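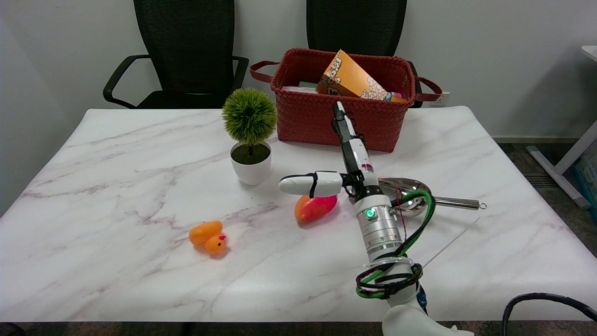 Figure 1. Marble-patterned tabletop, red woven basket, two black mesh-backed chairs behind.

4.2 Gearing and the top speed trade-off

Two versions of the same coupe were compared. The Stilletti T, long final drive, small rear wing, softer springs. The Stilletti C, shorter final drive, bigger wing, stiffer all round. Same engine in both, same gearbox casing, same tyres front and rear. Kerb weight differs a little, mostly down to seats and glass, and we did not correct for it.

Runs were done on the Uta oval in February. Cold track in the mornings, so the first lap of each run was thrown out. 13 runs were kept per car. Two more were dropped for the T after a fuel temperature warning, these are left out of all the plots.

The short gearing did what you would expect up to the third gear change. After that the C's lead shrinks on every straight and by the end of the long one it is gone. Wing drag accounts for most of the loss, gearing for the rest. We tried to seperate the two by running the C with its wing set flat, but this upset the rear so much that the drivers lifted early, and the numbers are not much use. A coast-down test would be better. Not done yet.

Engine speed matters here too. Below 3000 rpm both cars pull poorly, the turbos being large for the capacity, and the T spends longer there because of its tall gears. Leaving the slow chicane the driver of the T has to pick between second gear, with wheelspin, or third, with lag. Most picked third. Data logging was by the Jultuser box, sampling set to 30 Hz, which is too slow for wheelspin but fine for everything else in this section.

Tyre wear was worse on the C. Outer shoulder, left front, every set. Cloutier (the tyre supplier) looked at the used sets and put it down to camber, we think the spring rates play a part as well. The T wore evenly but ran hotter on the long straight, close to the limit given for for that compound.

Driver comments were collected after each run on a short form. The T was called calm, heavy at the nose, easy to place at speed. The C was called tiring. Comfort scores are in the appendix and should be read with care, as the drivers knew which car they were in.

One further point on cost. The two final drives share a housing, so a buyer could in theory swap from one to the other at a dealer. Whether the stability software would accept the change is a separate matter and is taken up in 4.3.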